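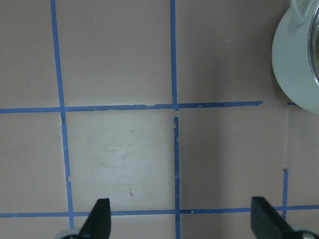 Figure 10. Work surface marked with blue masking tape.

4.2 Taping the Sorting Grid

The Cillari sorting grid divides a table into cells so that parts can be laid out by order. Use masking tape, 10 yards or more for a full table. Do not use packing tape.

1. Clear the table and wipe it with a dry cloth.

2. Lay the two long horizontal strips first. Press from the middle toward the ends.

3. Lay the vertical strips across them. Check each crossing with a square. A strip that slants a little can stay if parts still fit in the cell.

4. Rub down every crossing with a plastic card.

5. Label the cells on the order sheet. Do not write on the tape.

Note: A vertical line may be laid in two pieces. A small gap at the crossing does not affect sorting.

Note: Glare can make one cell look paler than the ones next to it. Move the lamp before sorting light-colored parts.

CAUTION: Do not lift tape with a knife. Pull it back slowly at a low angle.

4.3 Replacing Worn Tape

Inspect the grid every 200 orders. Frayed edges and small chips are acceptable. Replace a strip when it is torn through or when parts catch on it.

1. Peel off the whole strip, including short pieces left past the end.

2. Wipe away any adhesive and let the surface dry.

3. Lay new tape along the old line and record the change on the Lirnanthorpe table log.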